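Murstead's new recycling fee comes with big promises and few numbers

Households in Murstead will start paying a yearly recycling fee of $72 in December, after the town council voted to hand curbside pickup to Wemadeo, a private waste hauler. The town says the change will mean cleaner streets, less trash in the landfill and a lower bill "over the life of the contract." The council packet does not say how much lower, or lower than what.

Under the current setup, recycling is paid for out of the general budget and residents never see a separate charge. That money is not being given back. It moves to what the packet calls "other service needs," a phrase that shows up four times and is not explained once. So for the first year at least, the typical household will pay the same taxes as before plus the new fee, and get pickup every other week where it used to be weekly.

Wemadeo's pitch rests on one figure. The company told the council that 65 percent of what it collects in other towns is recycled. That would be a big jump for Murstead, where the public works office has never reported a rate close to it. But the slide with the number gave no source, no year and no list of the towns. When a resident asked at the public hearing whether "recycled" meant turned into something new or just dropped off at a sorting plant, the company's representative said it was a measure of material "successfully diverted." Those are different things. A yogurt tub that is picked up, sorted, baled and then sent to the dump because no one will buy the bale may still count as diverted, depending on who is keeping the books.

The contract does not settle the matter. It runs 165 pages, and the word "recycled" is never defined in it. There is a section on what residents must do, with rules on rinsing, flattening and lids, and a schedule of warnings for those who get it wrong. The section on what the company must do is shorter. It has to show up on the right day, replace broken carts within a month and file a yearly report. It does not have to reach any given rate, and it pays nothing if the rate falls.
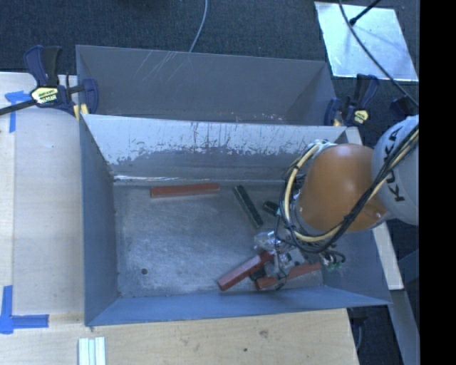 Council members who backed the deal say the town had little choice. The trucks are old, drivers are hard to hire and the price paid for mixed paper has dropped. All of that may be true. What is harder to follow is why only one other bidder, Andier, was invited to make a full presentation, and why its offer was set aside after a single meeting. Andier asked for more money up front but would have kept weekly pickup and agreed to have its figures checked each year by an outside auditor. The staff memo calls that offer "less flexible." It does not say for whom.

There is also the question of glass. Murstead residents have been putting bottles and jars in their carts for years, and many will be surprised to learn that the new list leaves them out. Glass will have to be driven to a drop-off site on Yagi Road, open Saturday hours still to be announced in the original proposal and now listed only as "limited weekend access." The road is on the far edge of town and has no bus stop. For people without a car, glass recycling will end in December, whatever the brochure says about a town that "recycles more."

Supporters point to the nine-year length of the contract as a strength, saying it protects residents from sudden price swings. A reading of the fee section suggests otherwise. The price is fixed for the first two years. After that it can go up once a year to cover fuel, labor and "market conditions," with notice to the town but without a new vote. A long contract with an open price protects the company from swings. It is not clear what it does for the person paying the bill.

The town has run into this kind of thing before. When yard waste pickup was turned over to an outside firm, residents were told that compost would be given away free every spring. The giveaway happened once. The program's web page still carries the promise, along with a phone number that rings at the front desk of the library.

None of this means that Wemadeo will do a poor job. The company may collect on time, sort well and find buyers for what it sorts. Some neighbors who spoke at the hearing said they would gladly pay for a service that worked, and a few said the present one leaves too many carts sitting at the curb. Complaints about missed pickups are real, and the public works office agrees that they have gone up.

But a yearly report written by the company, about the company, using the company's own meaning of the main word, is not much of a check. Two council members asked for an amendment that would have required sorting plant records to be made public. It failed without discussion. A second amendment, to delay the fee until the first report is in, was ruled out of order.

New carts are due to be delivered through the fall. The old ones will be picked up and, according to the town's notice, recycled. Residents who want to be excused from the fee on the basis of income can apply at town hall. The form is not ready yet. The full contract can be read at the clerk's counter during business hours, and copies cost extra.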